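Notebook, Pilleck bench, December

14:30. Glue gun into tray, by remote. Goal for the afternoon is 30 clean demos. Goal for the morning was also 30 clean demos, so at least the goals are repeatable.

Changed since last entry: black cloth pulled tighter, leader arm gain down to 15 because my hands shake after coffee. Cord left coiled on top of the gun. Tapio wanted it taped down. I said the robot should meet cords as they are in life, which sounded principled and saved me looking for tape.

Approach is the slow part. I come in with the fingers open on either side of the body and then hover, correcting, like a man parking someone else's car. The policy will learn the hovering beautifully. It did last time.

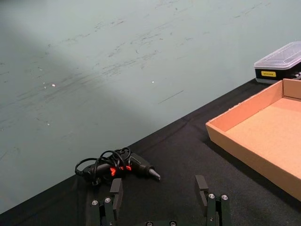

Raili thinks I should stop driving from the wrist view alone and glance at the bench now and then, and that if the hesitation bothers me I should throw out the slow takes before training and quit trimming them afterward. She also points out that hand guiding took her 22 minutes for the whole Jila set. Noted. Hand guiding also puts her elbow in every side camera view, but I'm told it's a good elbow.

15:50. Tried it her way for a few takes. Faster on the approach, worse on the release: I let go too high over the tray. Marked those "drop" in the log and kept them apart.

Grip force still at 98 in the config. No idea who set it. Ask Nivaldo before touching.

Next: same task, gun turned so the nozzle faces left. Irja gets the leader arm, I get the keyboard and the right to comment.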